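Kováčik Handling Cells
Minutes of the November fault review, two-arm cell

Present: Gerardo Soriano (chair), Quyên Trương, Vibeke Hallgrímsson, Matúš Rusnák (minutes)
Apologies: Viera Kováčik
Start: 9:30 a.m.

1. Previous minutes
Accepted. Matúš still has to send the spare parts list to Jollberg. Carried over.

2. Late stop on the right arm
Quyên went through the log. During the card holder job the right gripper closed on the strap and the stop command from the console was not obeyed right away. The arm kept moving toward the left gripper for over 2 seconds before it held. The grippers touched at the fingertips. No one was hurt and both arms were powered off by hand.

The left arm stopped when told to. Quyên has checked the console and found no fault there. The command left the console on time and was logged late at the right arm controller.

Vibeke asked whether the emergency stop would have behaved the same way. Quyên said no, it cuts motor power directly and does not go through the controller. It was tested after the fault and worked. Vibeke wants that test written up separately and signed — a line in the log is not enough.

3. Possible causes
Matúš thinks the cable on the right arm is the first thing to look at. It takes a tight bend at the elbow, and the Rornska controller reports dropped messages when the arm is stretched out toward the middle. Gerardo was less sure. The same dropped messages showed up in October with the arm parked, before the present cable was fitted.

Quyên raised the software update. The controllers were updated one at a time and the right one may still have the old retry setting, which would hold a stop command in the queue behind position commands. She has not been able to confirm this with the cell locked out.

Agreed to check the setting first, then swap the cable, and not to do both in the same session.

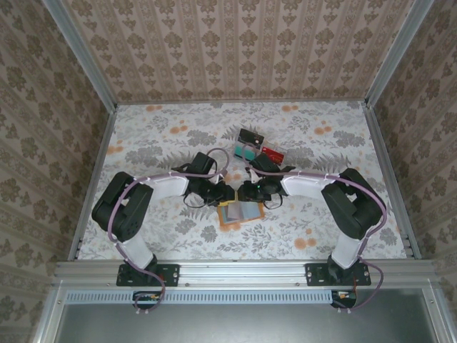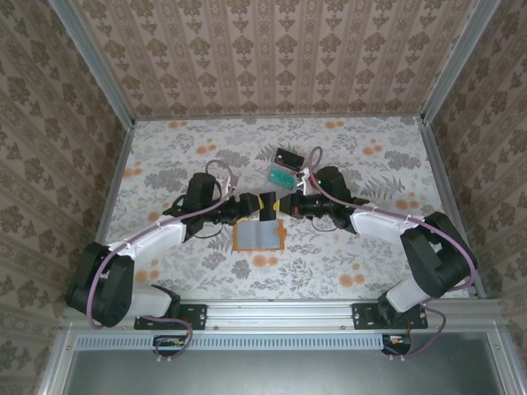
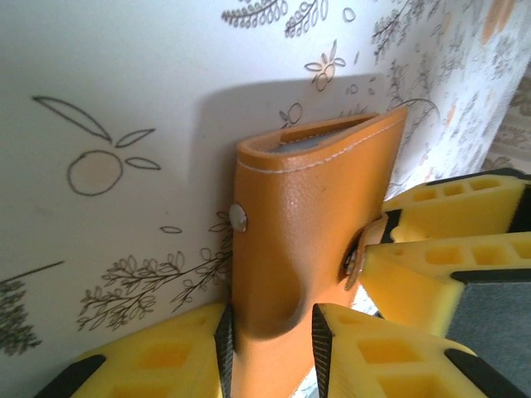 Work at the two-arm cell. First and second: both arms on the rail. Third: card holder between the gripper fingers.

4. Spacing between the grippers
The job brings the grippers very close together over the middle of the work surface. Vibeke said the program relies on both arms being where the controllers say they are, and after a late stop that can't be assumed. She proposed a minimum gap of 4 cm for any move where both arms travel at once. Gerardo agreed for now but noted that the handover step can't be done with that gap. Handover is suspended until item 2 is closed.

5. Finger pads
Matúš to check the yellow finger pads for tears and replace any that are marked. There are 12 spares in the Covumden cabinet.

6. Restart
The cell stays locked out. Conditions for restart are a confirmed retry setting on both controllers, the signed emergency stop test, and 8 clean stops in a row at reduced speed with nothing in the grippers. Gerardo holds the key.

Actions
Quyên — compare controller settings, left and right
Matúš — cable swap after Quyên is done; finger pads; parts list
Vibeke — emergency stop test form
Gerardo — inform Viera of the lockout and the handover suspension

Closed 10:15 a.m. Next review when Quyên has the settings.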